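Cotodow opens Lalberg service bench for surgical robot instruments

LALBERG, Nov 12, 2021 - Cotodow has opened a service bench in Lalberg for the wristed instruments used on two-armed surgical robots. Hospitals and training labs can now send instruments in for inspection, cable tensioning and wrist repair.

The bench began taking work in May under a trial with the Besura training lab. In that time staff have serviced 263 instruments, mostly needle drivers and graspers. The trial has now ended and the service is open to all Cotodow customers.

Wrists take most of the wear on these tools. Each one bends on small pins, and the cables that move it stretch a little with use. When tension drops on one side, the jaws lag behind the surgeon's hand or close off centre. Operators tend to notice it first when tying knots, where two sets of jaws have to work close together and hold fine thread without slipping.

"People will put up with a sloppy wrist for a long time if all they do is move tissue out of the way," said Vernon MacPherson, service manager at Cotodow. "Ask them to tie a knot with it and they send it to us."

Every instrument that comes in is cleaned, checked under magnification and run through its full range of motion. Worn pins and cables are replaced. The technician then sets the jaw alignment, mounts the instrument on an arm and repeats the motion check under load. A suturing check follows for needle drivers and graspers.
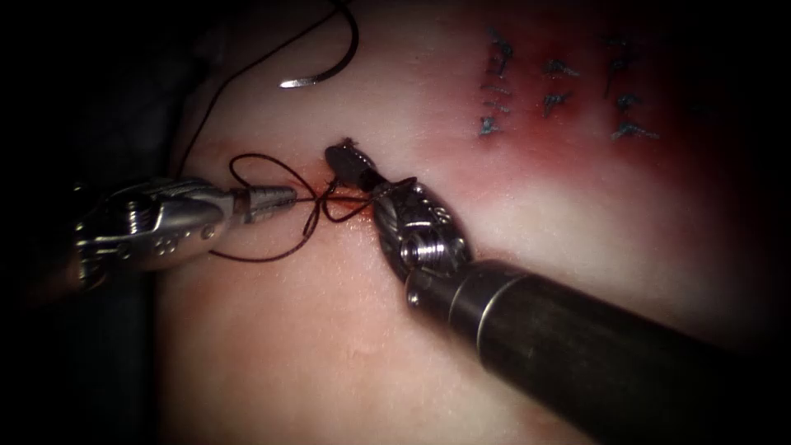
Two instruments at work on a knot, with three earlier stitches at upper right. Photo: Cotodow

Arm setup is covered as well. Before an instrument is fitted, the technician homes both arms, checks that each coupling seats fully and confirms that the tool tips meet at the same point in the camera view. If they don't, the arm is recalibrated before any further work is done. The readings are kept with the instrument's serial number and a copy goes back to the customer.

Hadi Issa, who runs the Besura training lab, said the records have changed how his staff plan their maintenance.

"We used to swap an instrument out when a trainee complained," Issa said. "Now we look at the last tension reading and book it in ahead of time. We've got 70 instruments in rotation and I'd like to know where each of them stands."

Standard turnaround is 2 working days from arrival. Instruments needing a new wrist assembly will take longer, and customers will be told before the work goes ahead. Loan instruments are available on request.

The bench is at the Chamoun building, Unit 508, Lalberg. Instruments must be cleaned and sterilised before shipping, and the signed decontamination form has to be placed on the outside of the package. Parcels without a form will be returned unopened.

Bookings and forms are available through the Cotodow service desk.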